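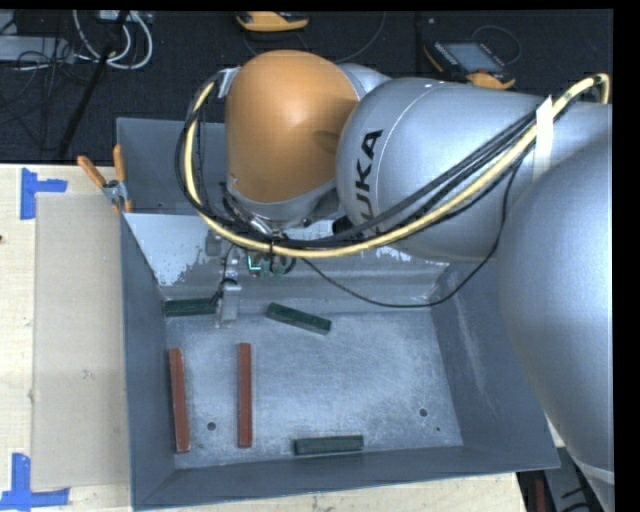
Notes for the Duvdale talk, 11 Jan 2025

Start without the title slide. Ask for a show of hands – who has been to a robot open day in the past year? Then who came home and bought one?

I went to the one at Hustwood. Two sessions, morning and afternoon, same cell both times. The invitation promised "unstructured picking at production speed." Read that line out slowly. Then give them what we got: an orange and silver KUKA arm, a gray metal bin, green and reddish-brown blocks.

Say clearly that I have nothing against the arm. Good arm. My quarrel is with the word "unstructured." Blocks have flat sides. They don't tangle and they don't leak. Our bins at Morine have bagged parts, bent parts and whatever fell in from the next line.

PAUSE. Let the Morine people laugh.

Now the number. The handout said 1,000 picks. I asked over what period and was told "in testing." I asked how many of those needed a person to step in and was told someone would email me. Still waiting.

So I stood there in the afternoon and kept a tally. 47 picks, 4 stops where an operator walked over. Don't oversell this – it's one afternoon and my own pencil. But it is a number I can explain, and theirs isn't.

Side point if time allows: look at how a cell is put together. Cables taped along the arm, a spring clamp on the corner of the bin, blue tape corners on the table. Fine for a lab. Ask what the version you pay for looks like, and who re-tapes it at two in the morning.

The Yorath quote goes here. Keep it short. They wanted a deposit before they would run our parts. I said run our parts first. We are still having that conversation.

What to ask on your own visit:
Can I bring my own bin?
Who resets it, and how often?
Can I stay for the whole shift?

If someone asks whether I'd go again – yes, with a box of our worst parts under my arm.

Leave the last slide up for questions. Water is on the left side of the stage.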